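Speaker notes — equipment planning session, 5 Jan 2023

Slide 1. Say hello, skip the bio.

Slide 2. Ask who has a quote for a picking arm on their desk. Ask who has read past the first page.

Slide 3. The Flarnotach quote. Arm and gripper are priced. Guarding, floor work and training are "to be confirmed". Pause here. That's where our August budget went.

Slide 4. Ulier wants $2977 a year for support. Two visits, travel extra. I'd push on that — hard.

Slide 5. Simulation. Vendors love showing it. Fine for checking reach, but I wouldn't sign a purchase order on it. Ask for three days with your own cartons, crushed corners and all.
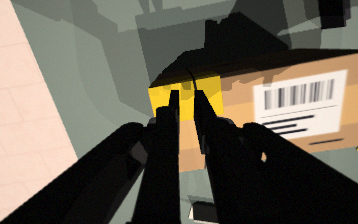 Simulated pick: gripper at a labelled carton.

Leave it up while people ask questions. If someone brings up payback, tell them I don't believe any figure under two years.

Slide 6. Get the spare parts list before you pay the deposit.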